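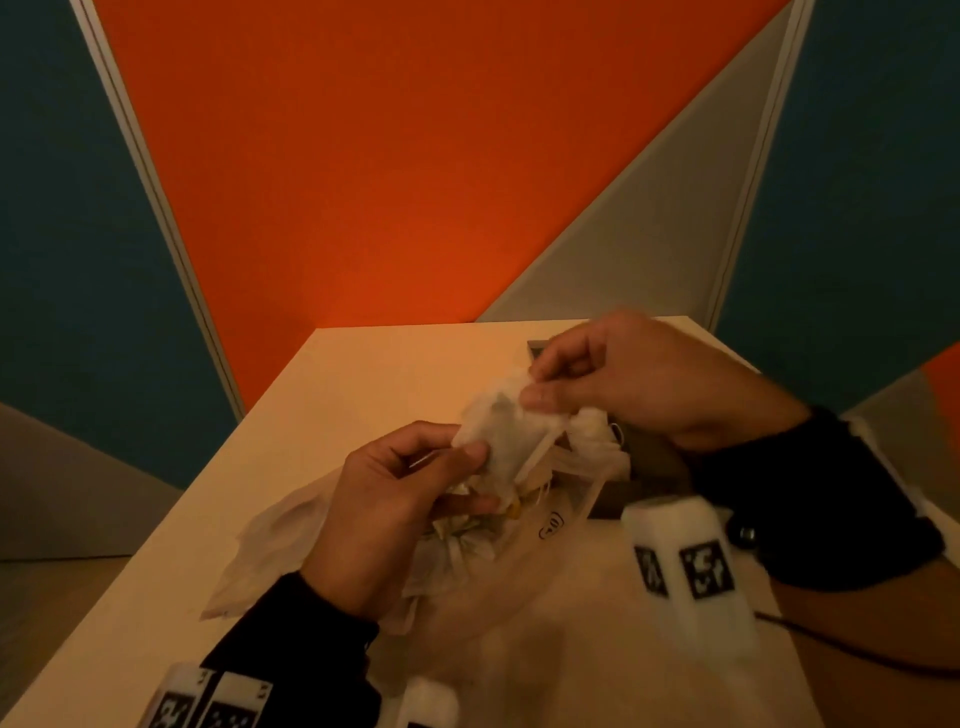 Gallery 7: Opening and sorting mixed wrapping

Both hands on the white wrapping, a translucent plastic bag spread across the near half of the table. The gold and silver foil wrappers are still grouped inside and around the opened bag.

Introduction

Gallery 7 covers mixed wrapping: parcels in which paper, film and foil come together and have to be parted by hand before they are weighed. Earlier galleries in the Gritiver packing notes dealt with single materials. The working order below is the one used at the Annan sorting bench since April. It applies to small parcels only. Cartons and anything strapped are in Gallery 4.

Grip

The white wrapping is pinched near the middle of the table by the left hand and held along its upper edge by the right. A grip of this kind, one point low and one on the edge, puts the pull across a single fold. Crumpled tissue should be opened from an edge where one can be found. Opening from the middle tears it, and torn tissue sheds.

Pull slowly. If the sheet is taped, stop at the tape and lift the tape with a fingernail or a flat plastic blade. Metal blades are not used on tissue, since they cut through to the layer below.

Paper strands

Thin white strands, paper or string, have come away from the wrapping and lie over the dark grey tray or box at the back. Strands are a nuisance in weighing. They cling to film and are then counted twice, once with the paper and once with the film. Pick them off dry. A damp cloth mats paper strands and leaves fibres on the work surface.

String and paper strand go into separate bags. Where the two cannot be told apart by eye, twist a short length: paper strand holds the twist and cotton opens again. Strands shorter than 6 mm are treated as dust and brushed off.

Film bag

The bag is laid out with its loose folds towards the near edge, and carries a small dark printed logo to the right of the foil. Printed film is kept apart from plain film at this bench, however small the print. The ink makes no useful difference to the weight but it does affect which bale the film goes into.

To flatten a bag of this type:
- empty it completely and turn it mouth down
- run the side of the hand from the closed end to the mouth
- fold in half along the length, then in half again
- press out the air and weigh within the minute, before it opens up

Bags with zip strips, drawcords or card headers are stripped first. The strip goes with rigid plastic if it comes away cleanly. If it does not, the whole bag goes to mixed.

Foil wrappers

Gold and silver, both crinkled. Colour is not a sorting criterion. The useful distinction is between plain foil and metallised film, and it cannot be made by looking at the surface. Use the crush test: close the wrapper in the fist, then open the hand. Plain foil stays crushed. Metallised film springs part of the way back and goes with film.

Paper-backed foil gives a false result in the crush test, as the paper holds the crease. Tear a corner and look for a white fibrous edge. Paper-backed foil goes to mixed.

Leave foil in the bag until the tissue has been dealt with. Small wrappers travel a long way on a smooth table if a sheet is shaken out over them, and a count taken before the shake will not match the one taken after.

Trays

A shallow dark tray shows up white paper and string, and a white one shows up dark thread and print dust. Standard issue at Annan is one of each. The tray should be flat on the table, never balanced on the bag, and wiped out between parcels. The Plirico inserts fit most rectangular trays but leave a gap at the corners that collects strands. Tape over the gap or leave the insert out.

Table surface

Light, matt surfaces are preferred. The cream top seen here makes loose foil easy to find and translucent film less so; the folds and the print are the best guide to where the bag ends. Before closing a parcel record, pass a flat hand over the whole surface once in each direction. Film left behind is felt sooner than it is seen.

Weighing

Weigh in the order paper, film, foil, mixed. The bench scale reads to 300 g, enough for any small parcel. Zero it with the tray on. A complete parcel record has four weights, even if one or more of them is nil. Do not leave a blank, as a blank is read as not weighed.

A difference of up to 1 in 100 between the whole parcel and the sum of its parts is accepted. Anything greater, check the sleeves, the floor and the underside of the tray, in that order. Static holds film to knitted cuffs in particular.

Small items

Small items found with the wrappers are set aside and listed before any wrapper is bagged. This covers ties, clips, labels, sachets and loose contents. Sachets are not opened. Labels are peeled only if they lift in one piece; otherwise weigh them with whatever they are stuck to and note the fact in the remarks column.

Bagging off

Sorted material goes into Sinum liners, one material to a liner, closed with a paper tie. Fill to two thirds. Overfilled liners split at the bottom seam when lifted, most often with foil, whose crushed edges are sharp enough to start a hole. Mark the liner before filling, on the upper third, with the parcel number and the material.

Terms used in this gallery

Tissue: thin unprinted sheet, crumples without springing back.
Film: any flexible plastic sheet or bag, clear, translucent or printed.
Foil: metal sheet that passes the crush test.
Mixed: two or more materials that cannot be parted by hand.

Related galleries
Gallery 2: Tissue and shredded paper
Gallery 3: Plain and printed film
Gallery 4: Cartons and strapping
Gallery 5: Foil and metallised film, crush test
Gallery 6: Trays, inserts and liners
Parcel record sheet, Annan bench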